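Notes from the Water Tower Side of Town
May
By the newsletter editor, Romley Neighbors

Well, the standpipe is getting painted at last, and if you have lived in Romley for any length of time you know that is a sentence I have been waiting to type for a good long while. The scaffolding goes up this month, the crew from Sustex has parked its trailer behind the ballfield, and for the next several weeks anybody driving in on the Drarico road is going to see a lot of tarp where they are used to seeing a lot of rust.

I grew up two streets over from it, so please forgive me if I go on a bit. We never called it a standpipe when I was a kid. It was just "the tank," and you gave directions by it ("turn before the tank," "past the tank and left at the church"), and when you came home from a long trip asleep in the back seat, somebody always woke you up when it came into view over the feed store. My mother could tell you what kind of weather was coming by how the tank looked from her kitchen window, or she said she could, and I never caught her wrong often enough to argue.

For newer folks, a word on what it does, since I get asked at the post office. A standpipe is a water tank that goes all the way down to the ground, without the legs you see on the towers out along the highway. The pumps fill it at night, mostly, and during the day the weight of all that water pushes it through the mains to your sink and your garden hose. The water up high is the part that gives you your pressure. The water down low mostly sits there holding up the water on top of it, though it comes in handy if there is ever a big fire. When the level drops, the folks on Yu Hill notice first, and they are not shy about calling.

The tank was last painted when I still had a paper route, and the color then was a pale green that somebody at the county must have gotten a good price on. It faded to something like the inside of an avocado, then to something like the outside of one. A few of us rather liked it. But paint on a water tank is there to keep the steel from rusting, and the inspector who climbed it last fall found places near the bottom where you could push a screwdriver into the scale. That was the end of the discussion as far as the water board was concerned, and I can't say I blame them.

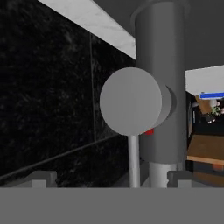
Picking the color took most of the winter, and I believe I went to every one of those meetings, including the one where the furnace was out and we all sat there in our coats. There was a strong party for going back to green. There was a smaller but louder party for sky blue, on the theory that it would disappear on a nice day, and one family wanted the school mascot on it, all the way around. What won in the end was a two-tone gray, and I have come around to it more than I expected. Most of the tank will be dark gray, and the lighter gray will only be a band at the bottom. The dark part should hide the streaks that run down from the roof vents, and the light part can be touched up from a stepladder when the high school kids get at it, as they have done every June of my life.

Now for the money, which I know some of you skipped ahead to find. The board put 2,000 dollars from the general fund toward the lettering, and the painting itself comes out of the water reserve we have all been paying into on our bills. There will be no special charge. If you would like to chip in for the little garden at the foot of the tank, we are trying to raise 500 dollars for plants and edging, and we had 200 of it in the coffee can at the bakery when this went to press. I am told there will be daylilies. There are always daylilies in Romley, and I would hate to see that change.

A few practical things while I have your attention. Your pressure may be low in the mornings while the tank is drained, and we'll be running straight off the pumps during that stretch. Please hold off on filling pools and washing driveways until you get the card in the mail. If your water comes out a little cloudy, let the cold tap in the tub run for a few minutes and it should clear up. The walking path behind the ballfield is closed from the bleachers to the creek, so dog walkers will want to go around by Drarico road, and please do keep the dogs leashed there because the trucks come through pretty fast. Parking on the tank side of the street is off limits between 7 a.m. and 4 p.m.

The lettering will say ROMLEY, facing east, same as before. Some people asked for it on both sides, and I was one of them, but the second side costs as much as the first and we will have to make do. I did save a piece of the old green paint that came off in my hand by the ladder, big as a playing card, and it is on the shelf at the library if you would like to come look at it. The library closes early this month on account of the floors, so call before you walk over.

Recent items
Creek cleanup moved to the lower bridge
New hours at the Yu Hill recycling shed
Pie supper raises money for bleacher repairs
What to do about the geese
Lost and found from the spring concert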